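Subject: Re: [home-automation] Laundry by Christmas?

Bjartur Thygesen wrote:

> The Nirside people ran their folding demo again on Tuesday and it did
> 7 shirts in a row without a fumble. They have 2000 recorded folds
> to train on now. I think we can stop calling this a research problem.
> Anyone still ironing in a few years will be doing it for fun.

Bjartur, I watched the same demo and came away with a different view.

Seven shirts, all the same size, all fresh from a neat pile, on a white table bolted to the floor. Somebody off to the side was handing them over. I have yet to meet a household that works like that. Ours has a soft mattress, a patterned sheet that rucks up as soon as you pull at anything, and a pile that is half pyjamas.

The 2000 folds don't impress me much either. How many were on a bed? How many were dark cloth, where a sleeve lying on a body is black on black and even I have to feel for the edge? The Sauerland write-up at least gave its failures: 300 out of 1270 attempts, most of them at the first grasp. I'd trust Nirside more if they printed a figure like that.

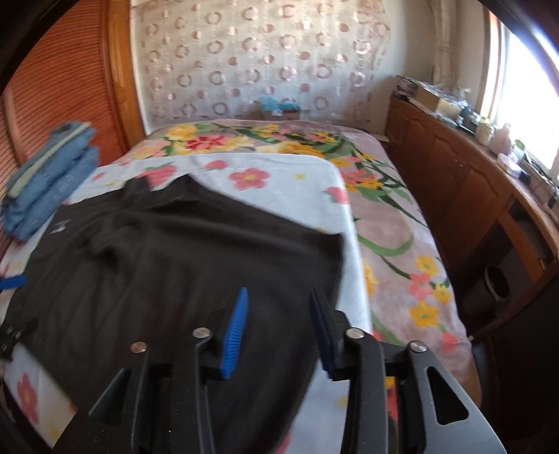
And folding is the easy bit. Take a plain T-shirt laid out flat -- someone has already found it, turned it the right way out and decided it was clean. After the fold it has to go on the correct stack, then into a wardrobe that may or may not have room. The Dunditine arm can't open a door that sticks. Mine sticks.

I'm not saying never. I'd happily pay for a machine that did socks. But "stop calling this a research problem" is a big claim to hang on one good afternoon, and we heard the same about the Tudum dishwasher loader, which still can't cope with a ladle.

Does anyone have numbers from an ordinary bedroom? I'd like to see them, bad ones included.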